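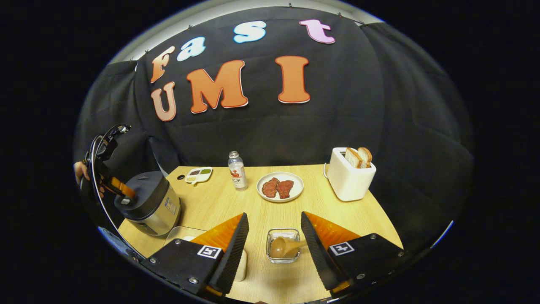
How to run a hand-held gripper table at an open day

I've now done this demo table three times, twice at our own place in Harnby and once on the road at Altthorpe, and people keep emailing me to ask how we set it up. So I'm writing it all down in one go. It's aimed at anybody with a pair of hand-held grippers, a table and a crowd of visitors coming through the door.

First, the idea. Visitors pick up a gripper in each hand and do a simple kitchen job with them. The cameras on the grippers record what the hands do, and later you can show people how a robot arm learns from recordings like theirs. You don't need an arm on the table at all. At Altthorpe we left ours at home and I didn't miss it one bit (my back certainly didn't).

What you need

Two grippers, charged, with spare batteries
A light, plain table you can walk all the way around
A dark cloth for the back, plus clips
Cut-out letters for the name
Kitchen things of different shapes
A laptop on a separate table for playback
Wipes, paper towels and a trash bag

Step 1: Hang the cloth

Put the cloth up before anything else goes on the table. We use black, and we let it wrap around the sides so people walking past don't end up in every recording. Clip it along the top edge and pull it fairly tight. Then pin your letters on. Ours say "Fast" on top and "UMI" underneath, in orange, pink and light blue, and kids walk straight over to them. Pin them a bit higher than you think you should, or the tall stuff on the table will hide them.

Step 2: Pick your objects

Go for things people know from home. We have a rice cooker with a domed lid, a white toaster with two slices of bread in it, a plate with two pieces of raw meat, a glass bowl with a wooden spoon, a little tray of sauces and a bottle of water. That gives you a nice spread – big and small, hard and soft, clear and solid. Clear glass is worth having because it's tricky for cameras, and the engineers who come by always ask about it.

About the meat: keep it in the cooler until the group is ready, keep it well away from the bread, and wipe the finger pads after every turn. If you're expecting lots of small children, swap it for something you don't have to worry about.

Step 3: Check the markers

Each finger on our grippers has a square black-and-white marker on the outer face. The software uses those to work out how far the fingers are open, so a smear of sauce on one will spoil a recording. Give them a quick wipe and look at the live view on the laptop with the fingers open and then closed. If both markers show up clearly, you're good to go!

Step 4: Show it once yourself

Keep this short. I do one easy job, like lifting the spoon out of the bowl and putting it back, and I talk while I do it. Bülent Toprak ran the table with me at Altthorpe and he likes to start with the rice cooker instead, one gripper on the lid and the other one free. Both work. Go slowly and keep the other hand's gripper pointed at the table too, so you get two useful views.

Step 5: Hand them over

Let people hold the grippers for a minute before they touch anything. Most of them squeeze too hard at first. I tell them to come in with the fingers wide open, get the thing between the pads, then close gently. Start them on the bread. Save the meat and the glass for a second go.

Stop the recording between visitors, even when there's a line. I forgot that in July and came home with one giant file that took me two evenings to cut up.

Step 6: Play it back

Walk them over to the laptop and show them their own turn. This is the part they love, so don't skip it when you're busy! The view is round and very wide, and it takes people a second to find their own other hand in it.

Packing up

Wipe the pads, toss the food, coil the toaster cord and unpin the letters last, straight into a flat folder. Ours got bent on the drive back to Harnby and I had to cut a new M. We're doing the table again at Jardine in March 2026, so come and have a go if you're nearby.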